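Round laces on webbing eyelets — length and slipping

Holtholm
The factory laces on my black knit runners come undone inside 2 miles. Round cord, metal eyelets set in webbing. I'm considering flat replacements. What length?

Birar
Measure the old one end to end before ordering. Mine were 40 inches. Flat laces bunch in small round eyelets, so I would keep the cord and change the knot.

Luvlow
Disagree. Round cord slips whatever the knot. I went flat 200 miles ago and have not retied mid-run.

Birar
Flat polyester or flat cotton? Cotton grips. Polyester is no better than cord.

Luvlow
Cotton.

Kolev
Same type of eyelet on my new pair, photo attached. I'm relacing from the toe up before the first run.

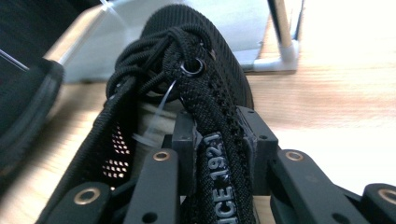 Laces bunched over the toe, eyelet just to the right. Tag fastener still in.

Holtholm
Glossy rim on yours, same as mine. Is the edge smooth?

Kolev
Smooth to the fingernail. I paid 62 for them, so I'd rather not fray anything. Trying a double knot first.

Birar
Snip the fastener before you lace over it.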